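Store room checklist, Gavrilă textile collection
Sat 13 August

1. Door seals: OK. Left hinge is stiff, please oil.
2. Humidity 56 percent. Higher than in April, watch it.
3. Insect traps: changed, except behind cabinet 129.
4. Cledetti lamps: one does not start.

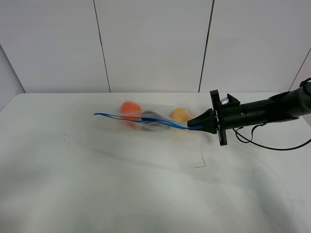
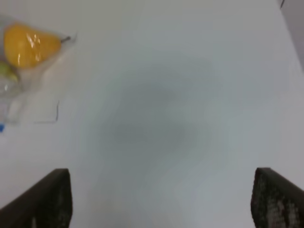

Loan items from Lostadex still have the old labels. I compared the numbers with the register and two are not readable. Small jewelry should go in clear plastic bags, the kind with blue drawstrings, and the label must be put inside, with the number facing out.

5. Gimance shelf, limit 500 kg: not overloaded.
6. Fire extinguisher: OK, but the tag is missing.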